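Fikri Santoso has looked after the running track at Wirnedari for so long that he no longer runs on it. "I walk it," he says. "Running, you miss the weeds."

The club pays him for 50 hours a season, a figure he repeats slowly, the way other men mention a bad knee. The surface was laid by Flarnico, a company that has since moved into playground flooring and doesn't return his calls. He bears them no grudge, or says so twice.
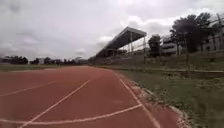

Santoso's real opponent is gravel. Kids come down the bank after practice and bring half of it with them, and he sweeps from April until the first frost. The pale strip between the red surface and the grass is, in his words, "the front line." Small stones and dirt collect there beside the inner white line, and he would like a proper curb. The quote came to $1,863. The club offered him a new broom.

He wasn't consulted about the slope either. "They mow it when they remember. Grass has its own ideas."

Does he have a favorite event? The 100, he says, since it's over quickly and people go home.

I asked if he had ever raced here himself. Once, in the 500, a distance the club made up for its summer picnic. "I led for a while," he says, and goes to find the broom.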